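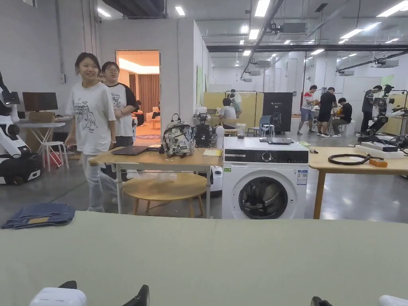 **Uzor garment care study: progress report to Drikham, February**

The folding and sorting work at the Ullach room is in its second stage. The room now has the furniture set out in the proposal: a long green work surface at the front, wood tables behind it, and a front-loading washing machine between them. Positions are fixed until the stage ends.

The item list covers 10 garment and linen types. Work on 7 of these is complete. Denim went first, as its folds hold their shape and need little correction. Large, light pieces are slower. A sheet placed over another garment tends to bring the lower layer with it when lifted, and the written steps now call for a check of the grip point before each lift.
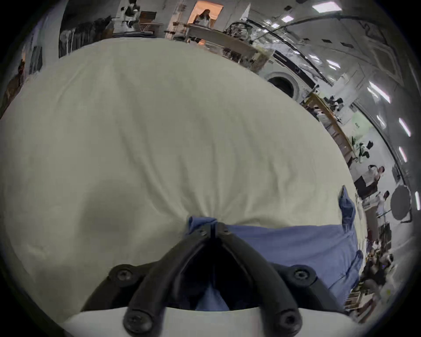
*Cream-white cloth gripped at a gathered fold, with blue fabric underneath.*

The fold steps for shirts and other thin garments were rewritten this month. The new version has 6 steps and begins with smoothing from the center outward. Finished pieces go to the far left corner of the surface, so that the near edge stays clear for the next item.

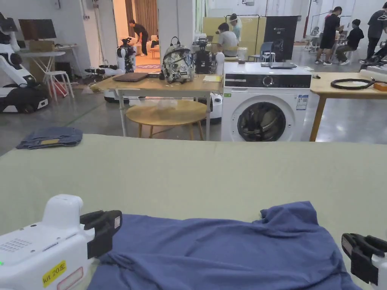 ## Remaining work

- Complete the last 3 item types, starting with bed linen.
- Send 2 copies of the revised steps to Tarier for comment.
- Update the item list and submit it with the next report.

Spending is within the approved budget. No change to the end date is requested.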